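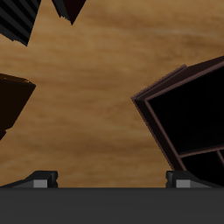

Wrist cam view in the sim, gripper open, compartment box on the right

Do sim episodes need the same review rules as real robot ones?

Posted by Laiba Pirzada

Hi all, hoping someone has been through this. We have a tabletop arm in sim, two-finger gripper, camera on the wrist, and the job is putting things into a box with compartments. I'm writing the review checklist for Plodora (our internal name for the set) and it has to be done before July. Target is 2,000 episodes, 300 recorded so far.

My questions, sorry if they're messy:

Objects half out of view at the start – reject or keep? In the one I posted there's stuff along the top and left that you only get a piece of, and the box runs off the right side. I can't tell what the two things at the top are from that view alone. One reviewer fails all of these. Another passes everything.

Also lighting. The objects come out nearly black, you mostly get the edges and rims. Is there any standard for how dark is too dark? My lead says sim doesn't need a rule for that becuase it's not real light anyway.

And do people bother with safety type rules in sim? Like contact limits. Nothing can break so I wasn't going to.

Rizwan Mengal

Did this for Standen last year, hit most of it.

Cut off objects: keep. It's a wrist camera, it's close, it moves. Things leave the view all the time on the real arm too. Rule we ended up with – judge visibility on the overhead camera, not the wrist. If the target and the box are both fully in the overhead view at step zero, pass. If you only have the wrist camera then you need a written rule about what has to be visible and WHEN, e.g. target seen before the fingers start to close. Put it in one sentence so two people can't read it two ways.

Dark: your lead is wrong imo. Inside of that box is close to solid black, so how does a reviewer judge a part ending up in the big compartment vs the small one under it? You'd be labeling success on a guess. Options are

- turn up the fill light and re-render (don't re-record if you saved states)
- take the success label from the sim state and have the reviewer only check motion
- both

We did both. Also log the light settings with each episode. We didn't for the first 120 and had to throw them out, no way to tell which were which.

Contact limits: yes do it. If anything trained on this ever goes on hardware it'll have learned to lean on the box wall. In your shot the box corner nearly touches the right finger, from the camera's side anyway. Can't tell real clearance from one view, so check distance in the sim state. Pick a force limit, write it down, same number as the real arm.

Aqeel Yousafzai

just use whatever your company uses for the real robot. same form. we never had a seperate one

Uthai Phromma

Mostly agree with Rizwan, couple things to add.

Same form is ok as a start but real robot forms have lines that mean nothing in sim (e-stop tested, guard in place). People tick them without reading and then they tick the rest without reading too. Strike those out, mark them N/A in the template.

For the two reviewers who disagree – give them the same batch of 4 episodes, no talking, compare after. Wherever they split, the rule is badly worded. Fix the wording and run another batch. We do it every time someone edits the checklist at Getevlow.

One I'd add to yours: name every object in the episode record. Reviewer shouldn't have to work out what the ribbed thing in the corner is.

Laiba Pirzada

Thanks, super helpful. States are saved so re-render it is. Will try the batch of 4 tomorrow morning. Rizwan, did you set the force limit per object or one for everything?

Rizwan Mengal

One for everything, then a lower one for anything thin walled. Box counts as thin walled.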